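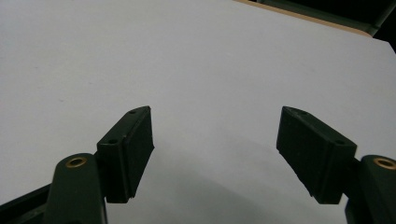
Re: [stemton-kitchens] Typing up the old recipe cards: keep the spelling or fix it?

Hello everybody,

I meant to answer this last night and then the pie came out and one thing led to another, so my apologies for the slow reply, and thank you for asking it out here on the list where we can all chew on it. I'm going to quote the whole message first because a few people have told me the digest chopped it in half.

> Hi all,
>
> I have finished my first batch of cards from the Gredine Street box,
> and before I start on the second I'd like to know what we are doing
> about spelling. I have "molases," "shortning," and one card that says
> "receet" at the top in big proud letters. My instinct is to fix all of
> it, since people are going to cook from this book and I don't want it
> to look careless. But then I feel like a schoolteacher with a red pen.
>
> Also: what do I do with oven temperatures? Half of mine say "slow oven"
> or "quick oven" and one just says "hot as for biscuits." And there is
> a cake that calls for a 15 cent can of pineapple. Do we look up how big
> that was?
>
> Last thing, is there a limit on how long the notes can be? Some of the
> backs of these cards are better than the fronts.
>
> Happy to go along with whatever everyone else is doing.

Well, first of all, "receet" stays! I would be heartbroken to lose it. I have been going back and forth on the rest, though, and I think I've come around to something like this. The title and anything that reads like a person talking, we leave exactly as it was written. In the ingredient list we use the ordinary modern spelling, so that somebody searching the file for molasses finds every molasses there is. I tried it on my own batch and it felt right. You get the voice up top and on the back of the card, and a clean list in the middle that you can take to the store.

Please don't add commas, though. I did that on my first dozen or so and had to go back and take them out again. There is a chow-chow card from Zistidley that is one sentence from the chopping of the cabbage to the sealing of the jars, and when I broke it up into tidy steps I lost track of the fact that the vinegar goes on while the onions are still draining. She knew what she was doing (I am assuming a she, the card isn't signed).

On the ovens, I'd put the original words and then a temperature in square brackets, so the reader can tell it came from us. My mother's old chart has a slow oven at 300 and a moderate one at 350, with a quick oven up past 400, and I've been using that. For "hot as for biscuits" I would write [425] and sleep soundly. If you have baked the thing and found it wants something different, go with what you found and say so in the note. I baked the Chang family almond cookies at what the card said and they were lovely on the second tray, when I took them out a little early, so I put that in.

The pineapple can is a harder one. I don't think the price will get us anywhere, as it depends on the year and the store and whether it was on sale. What does the rest of the recipe look like? If it's a layer cake with the pineapple between, I would guess the flat can, and if it's the kind where you pour in the juice and all, the tall one. Make it once with each, if you can stand to, and let us know. I'm sure there are people on this list who would come over and help with the eating.

And no, there isn't any limit on the notes. Put it all in. One of mine has a list on the back that goes: eggs, thread, call about the roof. I typed that too. It can always come out later if we run short on pages, but if it never gets typed it's as good as gone, and some of those cards are getting very soft at the corners.

Which brings me to where we are, for those who like to keep up with these things. The box had 226 cards in it, once we'd taken out the duplicates and the three that were coupons. As of this morning 173 are typed and in the shared folder. I'm so pleased with that! When we started in January I thought we would still be arguing over the font by now. Of the ones left, 28 are spoken for, and the rest are still in the box at my house, sorted into envelopes. They are mostly pickles and preserves with a few puddings mixed in. If you'd like an envelope, write to me off the list and I'll leave it for you in the porch.

A few odds and ends while I have you.

Please name your files by the title on the card and then the first ingredient, so we don't end up with five things called "Good Cake." We have four already.

If a measurement makes no sense, type what it says and put a question mark in brackets after it. I had a gingerbread with "1 c. soda," which I'm fairly sure would take the roof off, and my first thought was to change it to a teaspoon without saying a word. But the next person might know something I don't. (I did not bake that one.)

Whoever has the card for the green tomato mincemeat, could you check whether there's a second card that goes with it? The typed version stops at "and then when it is thick" and I'd dearly like to know what happens when it is thick.

Butter the size of an egg: we settled on this one back in the winter, but it has come up again, so for the newer folks, leave the wording and add [1/4 cup]. Same with butter the size of a walnut, which we are calling [2 tablespoons]. I know there was some feeling about the walnut. I've seen it given as less in other books, and if your recipe comes out greasy, go down a little and make a note.

For the grease-spotted ones that are hard to read, I've had good luck holding the card up to the window from behind in the late afternoon, and better luck still with asking my sister-in-law, whose own handwriting is just as bad. Two of the stubborn ones gave way like that, and one turned out to be a recipe for furniture polish. I have put it in a separate folder, and please nobody eat it.

I'll be home most evenings after 6:00 if anyone would rather telephone than type. And if you have already fixed all your spelling, don't fret, just send me the batch number and I'll look over the cards again myself. I like an excuse to read them.

Warmly, and with flour on the keyboard,

Your list-keeper at stemton-kitchens

P.S. The pie was the sour cream raisin, card 22. It needs longer than it says.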